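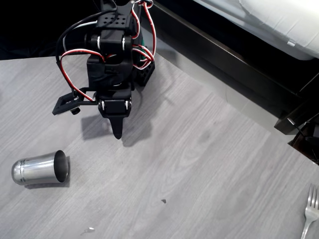

Fig. 5. Stainless steel cup lying on its side on the light gray top, with the base to the left and the mouth to the right.

## 5. Using the tabletop and the steel cups

This section covers first cleaning, everyday use and storage for the Pladard table and the Tasley cups sold with it. Assemble the table as described in Section 4 before you start. If you bought the cups alone, skip 5.1 and 5.2.

### 5.1 Before first use: tabletop

The top has a light gray finish with a faint wood-grain pattern. The pattern is part of the surface and will not wipe off. Small differences in shade between one top and the next are normal.

1. Peel off the clear protective film, starting at a corner. Pull it back low and flat across the top.
2. Check the top under a ceiling light for scratches or dents. Report any damage before you use the table.
3. Mix a few drops of dish soap into a bowl of warm water.
4. Wipe the whole top with a soft cloth, well wrung out, following the direction of the grain.
5. Go over it again with a cloth and clean water.
6. Dry with a towel. Do not leave water standing along the edges.

**Note:** If the film leaves a sticky line, rub it with a cloth dampened with rubbing alcohol, then wash that spot again. Do not use a blade or a metal scraper.

### 5.2 Leveling

A tapered cup on its side can roll in a curve on any table, level or not, so it is no test of whether the top is level. Use a spirit level.

1. Place the level along the long side of the top and read it.
2. Turn the foot at the low end counterclockwise until the bubble is centered.
3. Repeat across the short side.
4. Press down on each corner in turn. If the table rocks, adjust the foot that lifts.
5. Tighten the lock nuts by hand, then give each one a quarter turn with the wrench.

Check the level again after 2 weeks. On carpet the feet will settle, and you may need to repeat all five steps.

**Caution:** Clear the top before you adjust the feet. Cups, glasses and anything else that rolls should be off the table first.

### 5.3 Before first use: cups

New cups may carry a thin film of polishing compound. It looks like a gray smear on a paper towel.

1. Put a little cooking oil on a paper towel and wipe the inside of the cup, then the rim.
2. Repeat with fresh paper until it comes away clean.
3. Wash in hot water with dish soap.
4. Fill the cup with one part white vinegar to four parts water and let it stand for ten minutes.
5. Rinse well and dry right away.

Run a fingertip lightly around the outside of the rim, never along its inner edge. If you feel a burr, set the cup aside and ask for a replacement.

### 5.4 Everyday use

The cup is a plain cylinder with a slight taper. It has a single wall, so the outside gets as hot or as cold as what you pour into it.

- Fill to 200 ml. This leaves room at the top for carrying.
- Stand the cup on its closed base whenever there is anything in it.
- Use a coaster for hot drinks. The tabletop finish can turn cloudy under a hot base, and the mark is not always removable.
- Use a coaster for iced drinks too, or wipe up the ring as soon as you see it.
- Lift the cup to move it. Steel dragged over the finish leaves gray lines that look like pencil.

**Caution:** Let boiling water cool for a few minutes before pouring it into a cup that will be held by hand. Keep hot drinks away from small children.

**Caution:** Do not use the cups in a microwave oven, on a burner or over an open flame.

### 5.5 If a cup tips over

1. Stand the cup up or take it off the table. A cup on its side can roll toward an edge when the table is bumped.
2. Blot the spill with a dry cloth, working from the outside in.
3. Wipe with a damp cloth and dry.
4. Look at the rim. A cup that has hit the floor may be bent out of round — set it upside down on the tabletop and see if light shows under it.

Coffee, red wine and tomato should come up within the hour. For older stains, mix baking soda and water to a thin paste, leave it on the spot for five minutes, and wipe it away without scrubbing. Test it on the underside of the top first if you can.

Gray lines from the steel can usually be removed with a damp melamine sponge. Use light pressure. Heavy rubbing will leave a shiny patch.

### 5.6 Washing and drying the cups

The cups may go in the dishwasher, either rack. Place them mouth down and keep them from touching silver or aluminum pieces. Take them out when the cycle ends and dry them by hand if you want to avoid water spots.

By hand, use a soft sponge and dish soap. Do not use steel wool, chlorine bleach or oven cleaner.

White, chalky marks inside a cup are scale from hard water. Repeat step 4 of 5.3, leaving the vinegar mix in for half an hour. Rainbow tints come from heat and are harmless.

To let a cup drain, lay a folded dish towel on the table and stand the cup on it upside down. Move the towel when it is soaked through.

### 5.7 Storage

Stack no more than two cups, one inside the other, with a strip of paper between them. Taller stacks tend to jam. If two are stuck, pour cold water into the inner cup, stand the outer one in warm water, wait a minute and twist. Do not pry them apart with a knife.

For longer storage:

1. Dry the cups completely and leave them in the open air overnight.
2. Wrap each one in paper and put it back in the Vuorinen carton, base down.
3. Cover the tabletop with a cotton sheet. Plastic sheeting traps moisture against the finish.
4. Keep both indoors, away from heaters and direct sun.

### 5.8 Replacement parts

| Item | Order as |
|---|---|
| Steel cup, single | Tasley 2979 |
| Leveling foot with lock nut | Pladard foot |
| Touch-up stick, light gray | Pladard stick |

Orders go through Dellell. Give the part name from the table and the date on your receipt. The touch-up stick is for chips along the edge only and will show if used on the flat of the top.

Section revised 26 December 2019. Section 6 covers moving the table and taking off the legs.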